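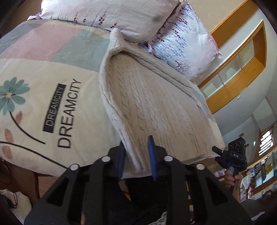 Genalyn Galang

Section 4. Folding and storing heavy knits

This section covers sweaters, cardigans and any other knit too heavy to hang. For shirts and pants see Section 3. For bedding see Section 5.

Cable knits are the hardest thing in the closet to fold well. The braids are thick, they don't crease where you want them to, and a fold that looks fine on the bed can be lumpy by the time it reaches the shelf. The method below is the lengthwise fold, which suits the narrow bins of the Redarton closet unit. If you have the Castillo chest, with its wide drawers, follow steps 1 to 6 and then go to 4.3.

4.1 Before you start

Use the bed. A table is fine for shirts, but a long sweater tends to slide off the end of it. A large pillow laid flat makes a good working surface and brings the sweater up a little closer to you. The beige cable knit at the top of this page lies folded lengthwise on a cream DREAMCITY pillow, and any pillow that size will do.

Check that the sweater is clean and fully dry. Look at the underarms and the inside of the collar in daylight.

Caution: Do not store a knit that feels cool to the touch along the ribbing. Cool usually means damp. Leave it out flat overnight.

Take off rings and bracelets.

4.2 The lengthwise fold

1. Lay the sweater face down with the collar away from you. Smooth it from the middle outward with flat hands. Do not pull on the hem.

2. Straighten the cables. They should run in lines from shoulder to hem. If one wanders, pat it back into place.

3. Fold the left side in to the middle, then lay the left sleeve straight down along the body.

4. Do the same on the right. The two sides should meet without overlapping.

5. Fold once more down the center line, so that you have one long rectangle with both sleeves inside.

6. Turn the top over by the depth of the collar. This keeps the neck from stretching and gives the rectangle a rounded end.

7. Pick up the ribbed hem and bring it toward the collar, stopping 2 inches short. Fold again if your bin is a shallow one.

Note: On a cardigan, button every second button before step 1. Zippers go all the way up.

Note: If the hem flares out after step 5, the sides were folded at an angle. Open it up and start again from step 3. It is quicker than trying to fix it from the outside.

8. Slide one hand under the whole bundle and carry it flat to the shelf. Picking it up by one end will undo the fold — heavy wool more than cotton.

4.3 Wide drawers (Castillo chest)

Leave the sweater as a long rectangle after step 6 and lay it in the drawer front to back. Alternate the direction, collar to the front on one and collar to the back on the next, so the thick ends don't pile up on the same side. Do not press down to close the drawer. If it won't close easily, take the top one out.

4.4 Putting knits away for the season

Put the heaviest pieces at the bottom. A sheet of plain tissue between dark and light colors is enough. Plastic bags are not recommended for wool. The Promico cotton storage bag fits the lower shelf of the closet unit and should be left unzipped for the first 20 minutes after packing.

Take everything out and refold it once in December, even pieces you haven't worn. Move the fold lines over by a hand's width when you do this — old creases in a cable knit are slow to come out.

Caution: Cedar blocks should not touch the knit directly. Put them in the corners of the bin.

4.5 Common problems

Bulge in the middle: the sleeves are crossed. Unfold to step 3.

Collar stands up: the turn in step 6 was too shallow.

Shoulder marks from a hanger: lay a damp cloth over the marks for a few minutes, smooth with your fingers, and dry flat before folding.

Bin labels are part no. 161 and can be ordered from Dridside.

Section revised 3rd November.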